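We use cookies on this site. Not the good kind. By reading on you agree to our cookie policy. OK | Tell me more

Where does rubbish go?
by Lacey Heywood

You drop a wrapper in the bin. The lid shuts. As far as you're concerned, that wrapper has left the universe.

Bad news: it hasn't. It has just moved house, and it's about to go on a longer trip than most of us get in the school holidays.

First stop, the truck

Once a week a very large and very noisy truck comes down your street, usually at the exact moment you were having a good dream. It tips your bin into its back, and a big metal plate squashes everything flat. Squashed rubbish takes up less room, so the truck can visit more houses before it's full. In Gronow, where I live, one truck empties 1000 bins before lunch. The driver, Alun Prosser, has been at it for years and claims he can't smell a thing any more. His dog is apparently delighted with him.

Second stop, the hole in the ground

A lot of rubbish ends up in landfill. That's a grown-up word for an enormous hole that we fill with things we're tired of. A modern landfill has a thick lining at the bottom, a bit like a bath mat for giants, to stop dirty water leaking into the soil. Each day's rubbish gets covered with a layer of dirt so that it doesn't blow away. The seagulls turn up anyway.

Food scraps in a landfill do rot, but they do it badly. They're buried so deep that there's hardly any air, and without air they give off a gas called methane. Methane traps heat around the Earth. It will also burn, and some landfills collect it in pipes and use it to make electricity. So your old sandwich may one day help to run a toaster, and make somebody else a sandwich.

The great sort-out

The cleverest thing you can do happens before the truck arrives, at your own table. Look at what's left after a snack and put it into groups. Things that used to be alive, like carrot ends and apple cores, can go to compost. Clean paper and cardboard can usually be recycled. Crinkly snack wrappers are trickier, as many of them are made of layers stuck together, and pulling those layers apart is a horrible job even for a factory. 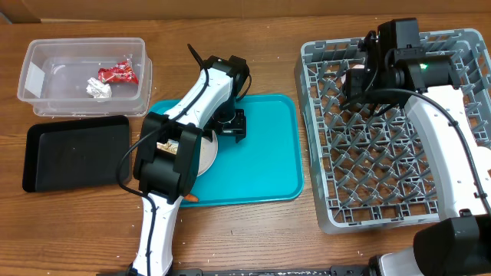 A red snack wrapper and a scrunched-up white ball, waiting in a clear tub.

Rules change from town to town, just to keep things interesting. Over in Skoltomow the food scraps go in a green bin. In Gronow the same scraps go in a maroon one, and people have had arguments about it at barbecues. Check the lid of your bin, or ask whoever in your house reads the council letters.

What happens to the good stuff?

Paper gets mixed with water until it turns into grey porridge (please don't eat it), then it's pressed and dried into new paper. Glass and metal are melted down and shaped again, and they don't mind how many times you do it. Compost is the laziest of the lot. You leave it in a heap - with some dry leaves and a bit of air - and worms and tiny living things do the work for no pay at all.

Try it at home

Save your family's snack rubbish for one day. Sort it into piles and see which is biggest. Then put it all in the proper bins and wash your hands, especially if your brother was helping.

85 shares | 6 comments

More to read
Why do worms come out in the rain?
How does a toilet know when to stop?
Who invented the sandwich, and were they hungry?
Why is the sea salty?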